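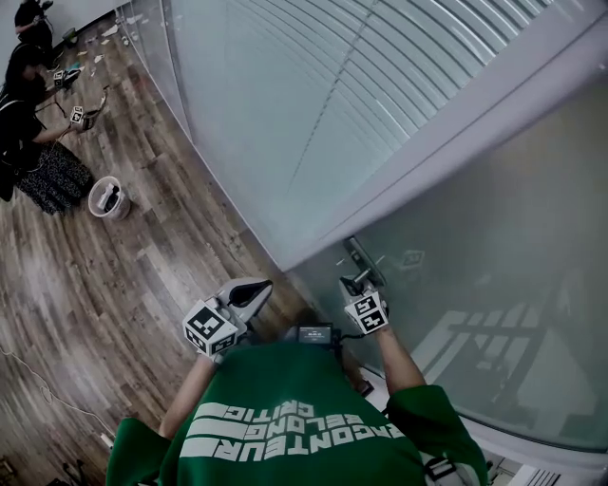

Akosua Kyei는 레버를 다 놓기도 전에 기록상 그리퍼가 이미 열린 것으로 나온다며, 문손잡이 구간을 학습에서 통째로 빼야 하는 것 아니냐고 물었다. 전부 뺄 필요는 없다. 결함 범위와 처리 방법은 아래와 같다.

# Inoteo 문 조작 데이터: 결함 고지

- 수집 장비: 핸드헬드 그리퍼(양손), 큐브형 마커로 자세 추정
- 작업: 레버형 손잡이 파지, 유리문 열기
- 영향받은 에피소드: 134개
- 상태: 격리 완료, 재수집 전

## 증상

오른손 그리퍼의 `jaw_width` 값이 파지 유지 중에 최대 개방값으로 튄다. 영상에서는 손가락이 손잡이를 물고 있는데 로그만 개방 상태다. 지속 시간은 최대 500 ms. 왼손 채널에서는 재현되지 않았다.

이 데이터로 학습한 정책을 Hervieu 팔에 올린 시험에서, 문이 반쯤 열린 시점에 팔이 레버를 놓았다. 문은 닫힘 장치 힘으로 되돌아와 손목부를 쳤고, 충돌 감지로 비상 정지했다. 인명 피해 없음. 손목 브래킷 1개 교체.

## 원인

1. 오른손 케이블 커넥터의 접촉 불량. 팔을 어깨 위로 들면 케이블이 당겨져 패킷이 빠진다.
2. Ziltier 변환기가 결측값을 직전 값으로 채우지 않고 기본값(최대 개방)으로 채운다.
3. 유리면에 비친 마커를 실제 마커로 잡는 사례가 별도로 있다. 자세 값만 흔들리며 `jaw_width`와는 무관하다. 미해결.

## 조치

| 항목 | 내용 | 상태 |
|---|---|---|
| 변환기 | 결측 시 `NaN` 기록, 자동 채움 제거 | 반영 |
| 커넥터 | 잠금식으로 교체, 여유 길이 22 cm | 반영 |
| 검사 | 연속 결측 5프레임 초과 시 에피소드 폐기 | 반영 |
| 반사 마커 | 깊이 일관성 검사 | 작업 중 |

## 사용 시 주의

- `quarantine/` 아래 파일은 학습에 쓰지 말 것. 로그 분석 용도로만 남겨 둔다.
- 11/23/22 이전에 내려받은 사본은 수정 전 변환기로 만든 것이다. 삭제 후 다시 받을 것.
- 유리문 에피소드로 학습한 정책은 문 회전 반경 안에 사람이 없는 상태에서만 실행한다. 비상 정지 버튼 담당자를 따로 둔다.
- Dultereck 로더는 `NaN`을 0으로 읽는다. 0은 완전 닫힘이므로 로더 옵션에서 `keep_nan: true`를 지정해야 한다.

재수집분은 1월 배포본에 넣는다. 에피소드 번호는 기존 번호를 재사용하지 않는다.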